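Last updated in February, after I made a mess of the first batch and had to work out why.

I've been making solid shampoo bars... no, scratch that, I've given up on shampoo bars. What I make now is plain old-fashioned soap, the cold process sort, in a small back kitchen in Celtham, and people keep asking me how. So I've written it all down in one place, and I can just send the link instead of typing it out every time (hello Fumiko, this is mostly for you!).

## Before you start

You'll be handling lye, so goggles and proper rubber gloves, long sleeves, window open, and no children or pets underfoot. I know that sounds fussy but it's the one bit I won't bend on. Keep your soap things separate from your cooking things too. I have a jug, a stick blender and two spatulas that live in a crate marked SOAP in very big letters.

Every oil needs a different amount of lye, so please run your own recipe through a soap calculator, even if you got it from a friend. Even if you got it from me. Nelu Cârstea once swapped half his olive oil for coconut without checking and the bars were so harsh he ended up scrubbing the patio with them.

## Choosing a mould

My mould is a wooden loaf one I bought from Melulwood, and I line it with baking paper. Silicone is easier to get the soap out of, but I find it sweats a bit and the edges come out shiny. An old juice carton, washed and dried, is perfectly good for a first go. Just check nothing in your mould is aluminium, as lye reacts with it.

If you fancy little cubes for guests, pour a slab and cut it up afterwards. Mine come out neater that way than from any cube mould I've tried, and there's far less faffing with corners. 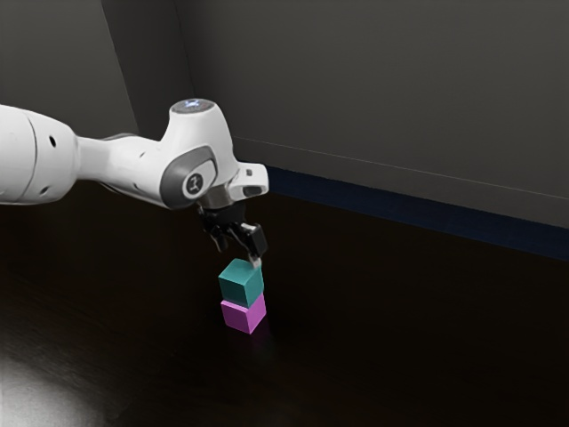

Measure the inside of the mould before you work out your batch, and write the volume on the bottom in pencil. I did this years late and it has saved me so many half-filled moulds.

## Making the soap

1. Weigh everything, and I mean weigh, even the water. Digital scales, in grams, and put fresh batteries in if you can't remember when you last changed them.

2. Tip the lye slowly into the water, never the water into the lye. It heats up fast and gives off fumes, so stand back and stir gently. Leave it somewhere safe to cool.

3. Melt your solid oils on a low heat, then add the liquid ones. I wait until both the oils and the lye water are down to 40 degrees. Some people go cooler, and Ivone Assunção swears by room temperature for everything, but I get little white specks if I try that with my recipe.

4. Pour the lye water into the oils and blend in short bursts. Pulse, stir, pulse, stir. You want it like thin custard, so that a drizzle sits on the surface for a second before it sinks. That's called trace, and if you're planning anything swirly you should stop as soon as you see it.

5. Split off a bit for colour if you like. I mix my powders with a spoonful of oil first, otherwise they clump. Go easy with purple – a lot of the purple micas turn a sad sort of grey in cold process, so do a test bar before you commit a whole loaf.

6. Pour, tap the mould firmly on the worktop to knock the air bubbles out, and cover it with a bit of card and an old towel. Then leave it alone! I usually pour on a Wednesday evening and don't let myself peek until after work the next day.

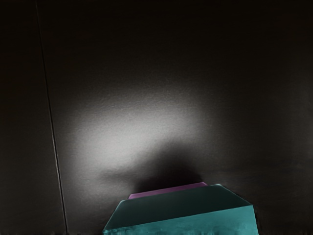
## Cutting and curing

Take the loaf out when it feels like firm cheese. Mine wants 18 hours in summer and a good while longer when the kitchen's chilly. If it dents when you press it with a gloved finger, put it back and go and do something else. Cut too early and it drags, cut too late and it crumbles at the edges.

I use a plain kitchen knife with a thin blade and wipe it between cuts. Stand the bars on a rack with space between them, out of the sun, and turn them every few days. They need at least four weeks, and a recipe with lots of olive oil is much nicer after a few months.

You may get a white dusty layer on top, which is soda ash. It's harmless. Steam it off or just wash it off with the first use.

Next time I'll write up the salt bars, which need cutting much sooner and have caught me out twice.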